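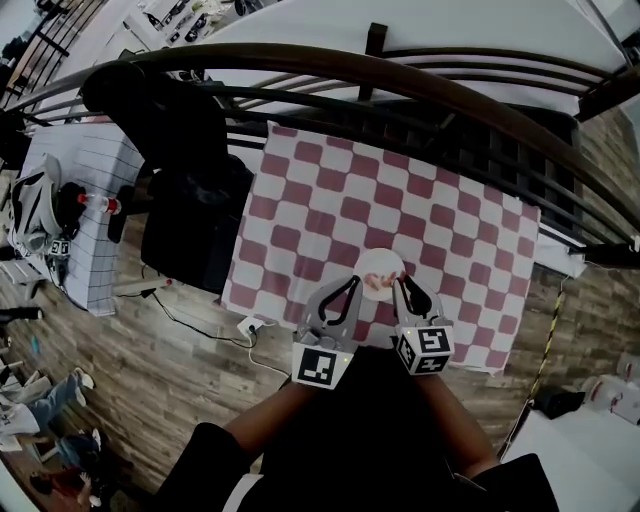 Should you have to book a table for breakfast? I don't think you should, and I'll go further and say that the moment a café makes you do it, it has stopped being a café and become a restaurant with worse chairs.

I've been stewing on this since February, when I walked down to Zuller, the place at the bottom of our hill where I've had eggs on toast more mornings than I'd like my doctor to know. I was met at the door by a young man with a tablet. Had I booked? I had not. It was twenty past nine, it was raining sideways, and I could see empty tables behind him, each with a little card on it saying who was coming and when. He was very nice about it. He offered me a slot at quarter to twelve, which in my house is lunch.

I understand why they do it, I really do. The owners told the local paper that they were losing custom to people who camp by the window for a whole morning with one flat white and a laptop, and that booking lets them know how many loaves to order. Fair enough. Bread costs money, staff cost money, and the rents on that street have gone daft. If I had to find the wages every month I might well reach for the tablet too.

But breakfast out is a thing you do on impulse, or it ought to be. You wake up, there's no milk, you've slept badly or you've slept wonderfully, and you think — sod it, I'm going out. By the time you've found the website, made an account, agreed to be sent offers and handed over your card details against the risk of your own no-show, the mood has gone and you may as well eat cereal dry from the packet. I once got as far as the screen asking whether I was celebrating a special occasion. I was hungry!

There's also the matter of who gets left out. My neighbour across the landing doesn't have a smartphone and doesn't want one. She used to go to Zuller after her early swim, on her own, with the crossword, and she'd end up talking to whoever was at the next table. She doesn't go now. She hasn't made a fuss about it, she's simply taken her crossword home, and I think that's a loss to the café as well as to her, though it won't show up in anybody's booking figures.

People who like the system tell me that queues are worse. I'm not so sure. Catano, over by the station, has never taken a booking and there's often a line out of the door, and I rather like the line. You read the board, you change your mind twice, you get to look at what other people have ordered (I've no shame about this and have been known to ask). Somebody's dog leans on you. If it's too long you go somewhere else and no harm done. A queue is at least honest about how popular a place is, and anyone can join it.

The software is a sore point as well. Our whole high street seems to have signed up to the same one, Prustus, and a friend who used to run a tearoom showed me her old bill from them: 300 pounds a month before a single cup had been poured, plus a bit extra for every person who turned up. I worked out on the back of the envelope what that meant in scones and wished I hadn't. Her tearoom had 6 tables. She could have managed the lot with a pencil.

I'd settle for a compromise. Keep half the room for bookings, for the birthdays and the big families and anyone who needs to be sure of a seat, and leave the other half for whoever blows in off the street. Ní Bhriain, the bakery near my sister's, has done it that way for years with a paper diary and a bit of chalk, and I've never been turned away from there before noon or seen anyone else get cross about it. If the laptop people are the trouble, put a sign up and have a word with the laptop people.

In the meantime I go to Catano. The tea's too strong and the toast comes when it comes, but I can turn up at whatever hour I please with my coat over my pyjama top, and I've done it twice this week already.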